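Prellent Knit Hand Cover, long-term review
Reviewed by Birger Solheim
Rating: 2 out of 5

Black ribbed sleeve for four-digit hands, pulled on over the wrist and palm. The fingers and thumb stay bare. Bought to keep carpet lint and hair out of the palm housing. It does that well. I ran it for 162 hours before taking it out of service over a fault that Prellent should fix before selling any more.

Fit is loose. The knit has no anchor at the cuff, so it creeps toward the fingers whenever the wrist pitches down. With the arm pointing at the floor, which is most of our pick work, the fabric gathers in rolls near the base of the thumb. I had been pulling it back by hand at every restart and thought of it as a nuisance.

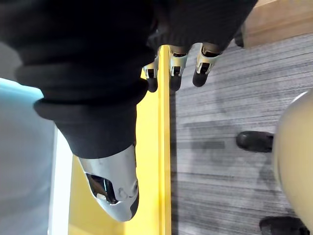

The failure came on a routine close. A fold of knit went into the gap behind the thumb joint as the thumb swung in. The motor stalled, the controller read the stall current as a firm grasp, and the arm went on to the lift with nothing in the hand. No fault was logged. Ilaria Sala caught it on the current trace and hit the stop. We cut the fabric to free the joint and found loose yarn wound on the pin.

A false grasp is the part that matters. A hand that jams and reports a jam costs a few minutes. This one reported success, and the next step in our program would have been a handover to a person.

We refitted a new cover with a hook-and-loop strap at the wrist. It held for 7 shifts, then crept again. Lowering the stall threshold gave us proper faults, along with false ones on heavier parts.

The Iltow cover is stiffer and lets in more lint, but it screws to the wrist flange and has stayed put so far.

Pros: soft, washable, good lint control.
Cons: no cuff retention, sheds yarn, no warning about pinch points in the leaflet.

Reported to Prellent on 12th July. No reply yet.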